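How to Sort and Stack Cups for Storage

Loose cups take up a lot of table and shelf space, and they get knocked over. Stacked by color, the same cups fit in a narrow row at the back of a cabinet and are easy to count out when you need them. These steps work for the plain tapered kind with a rolled rim, in two or more colors.

What you need

A clear table or counter
A dry dish towel
A shelf or bin with a flat bottom
Masking tape and a marker for labels

Step 1. Check that the cups nest

Take two cups of the same color and set one inside the other. The upper cup should slide down until it stops without force, and the rim of the lower cup should stay visible as a ridge around the stack. If the upper cup sits crooked, take it out and turn it a little before trying again. Cups from different sets may look alike and still differ in taper, so test one pair from each set before you stack the rest.

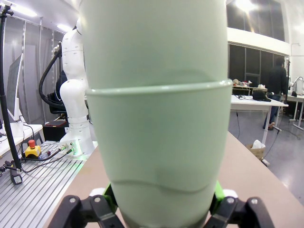

Felista Odera wrote to say that her green cups stuck together after a week in the cabinet and she had to run warm water over the outside one to get them apart. She now dries each cup twice and leaves the stacks short.

Drying does matter. A little water left in the lower cup makes a seal, and the pair can be hard to separate. Wipe the inside and the outside, then let the cups stand upright for a while before you nest them. I do the drying on Saturday evening and the stacking the next morning.

Step 2. Sort by color

Stand all the cups on the table with the open ends up. Move one color to the left and the other to the right, and leave a hand's width between the groups. Look into each cup as you move it. Set aside anything with a crack, a chipped rim or a stain that did not wash out. If you have cups in more than one size, split each color again by height.
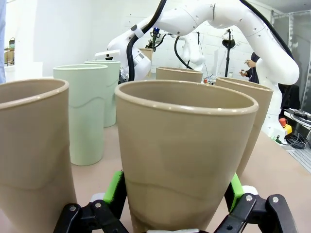 Work from the front of the table to the back so your sleeve doesn't catch the cups you have already placed. When one color is finished, clear it away before starting on the next.

Step 3. Build the stacks

Hold the bottom cup near its base with one hand. Lower the next cup straight down with the other hand and let go when it stops. Don't press or twist. Start with pairs, then join pairs of the same color into stacks of four or six. Taller stacks lean, and the bottom cup is the one that gets stuck.

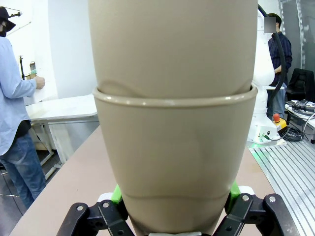 Two beige pieces nested, with the lower rim showing.

Step 4. Put them away

Measure the shelf before you fill it. Mine is 248 mm high inside, so I keep every stack under 192 mm to leave room for lifting it out. Stand the stacks upright with the cups you use most at the front. Put a strip of tape on the shelf edge and write the color on it.

If a pair does stick, hold the lower cup in warm water for a minute and pull gently while turning.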